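About Trekby

Trekby is a small video and photo studio. We film school concerts, retirement parties, family reunions and local theater, and we transfer old home movies to digital files.

Ruth Flores started the business in March with one camera and a desk in her spare room. Segundo Urrego joined her as second camera operator, and Amparo Lozano took over the editing. We now have 9 people on the team and rent the ground floor at Arruda, next to the print shop.

Most of our work comes from people who have hired us before. Last season we edited 600 hours of footage, much of it from dance recitals, where we usually set up two cameras at the back of the hall and one at the side of the stage.
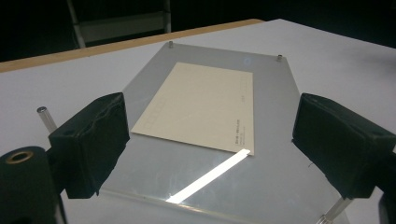
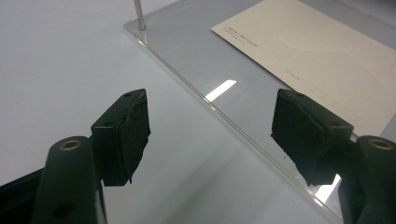

Every job starts with a phone call. Wálter Villca handles bookings and will ask for the venue, the start time and who needs to be on screen. If we don't know the venue, one of us visits it beforehand to check the lighting and find the outlets.

Edited films are normally ready in 12 working days. You get one round of changes included in the price, and music is chosen with you before editing begins. Raw footage is available on request for an extra fee.

Home movie transfers are done in our own studio by Alcides Quispe. He works with 8mm, Super 8, VHS and MiniDV. Please label your reels and tapes if you can, and tell us which ones matter most so he can do those first. Originals are returned with the files.

The office is open by appointment. Call or write to Wálter to set up a time.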